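Research > Home Textiles > Papers

Category: Household Studies

3.2 Small cloths

Small pieces were handled on a gray, stone-patterned surface with thin white veins. Yellow shows up well against it – Figure 2 has a narrow piece laid lengthwise, slightly tilted.
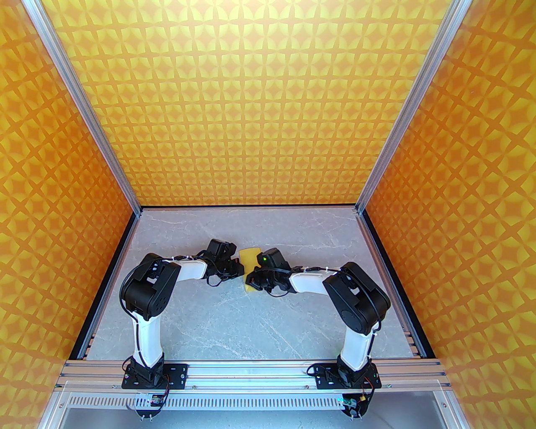 Figure 2. Yellow cloth-like piece near the middle of the work surface.

3.3 Folding order

The Skadidwood set was sorted by size before folding, in 6 groups.

© Vareo Papers | Contact | Back to top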